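The planner that learned to wait

The lead software engineer at Nadimix works on the second floor, above the test hall, and he asked me to come at four in the afternoon, when the nightly build is not yet started and the day's logs are already copied. His team writes Kindolow, a motion planning package for two-armed robots. I wanted to know why a planner needed to be rewritten after only 13 months.

"The first version was too proud," he told me. "It made one complete path, from start to finish, and then it defended this path. If the perception gave a new position for the object, the planner answered with an error. We had a very beautiful path to a place where the object was before."

The new version makes short pieces of path and checks each piece against the latest estimate of the table. If the estimate is not certain enough, the arm holds its position until the next one arrives. He said that this waiting was the hardest part to explain to customers. "They see an arm which stands still and they think the software has crashed. So we wrote a small status window. It says 'waiting for pose', and the phone calls stopped." 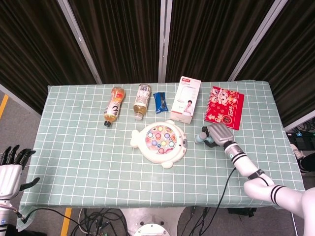 What does the planner do when two objects are very close together?

It treats them as one obstacle at first, plans an approach from the free side, and separates them only when the perception module gives two stable outlines.

The perception module is called Tawfik, after a street where the team had its first office. It was tested on 644 recorded layouts of household things, and 151 of them are kept apart as the difficult set. Shiny wrappers and clear bottles are a large part of this set. "Depth is bad on transparent plastic," he said. "The points go through the bottle and land on the table. For a long time I blamed the calibration, and I lost almost two weeks with this."

I asked about the tools, since engineers often complain of them. He opened Escombe, their log viewer, and played one attempt backwards, slowly, with the planned path in one color and the measured path in another. Before Escombe, each person had private scripts, and the same fault was found three times by three people. Now a fault gets a link and everybody looks at the same second.

He would like next to reduce the waiting time. In September the team will try to begin the next piece of path while the last check is still running. "It can save us a lot, or it can bring back the old errors," he said. "I have prepared the branch so that we can throw it away."

Comments (3)

gridsnap
Is the waiting threshold fixed or does it depend on the object? We had to tune ours for each gripper.

pathless_in_june
We also lost days on clear bottles. In the end we used the color image for the outline and ignored depth inside it.

M.
Please write more about the log viewer. I have 1,160 log files and no good way to look at them.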